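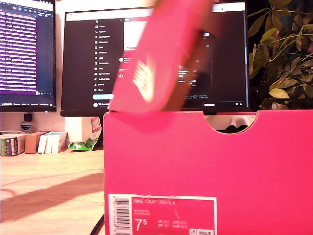 Shoe Bank Progress Report, July through November

November 30, 2023

Hi everyone at Skarnex! You asked for something short and readable this time, so I'm skipping the spreadsheet and just telling you how it's going at the Ivham shoe bank.

Boxes

We've handed out 311 pairs since July, and I'm really happy with that. The big change is that every pair now gets checked at the desk before it goes on a shelf. Lid off, look inside, read the label on the front, type it into the list. The labels do most of the work for us. A box like the pink Nike Court Royale one has the barcode, the name and the size all in one spot, with the UK, EUR and CM sizes next to it (so handy for families who only know their size in centimeters!). Plain boxes with no label take a lot longer, and we end up measuring the soles with a ruler.

We keep the original boxes whenever they come with the shoes. They stack well, and kids love getting a real box with a lid — I had no idea how much that would matter. When a box shows up crushed we swap in a plain one and copy the size onto the end with a marker.

Money

You gave us $1,559 for this period. Most of it went to shelving from Ultier and a label printer. The printer jammed for the first 2 weeks and I was ready to throw it out the window, but a new roll fixed it. There's a little left over and I'd like to put it toward kids' winter boots, if that's okay with you.

What's not going so well

Women's mid sizes fly out the door and we're always short. Large men's sizes just sit there. I've asked our drop-off point on Fu Street to put up a sign asking for the sizes we need, and it should be up before the holidays.

We also still have seven bags of loose shoes waiting to be paired up. It's slow work and I keep putting it off for the boxed ones, which are so much nicer to do!

Next up

Finish those bags, get the boots ordered, and move the toddler sizes down to the bottom shelf where parents can reach them with a stroller in the way. I'll send the receipts separately. Please let me know about the boot money when you get a chance.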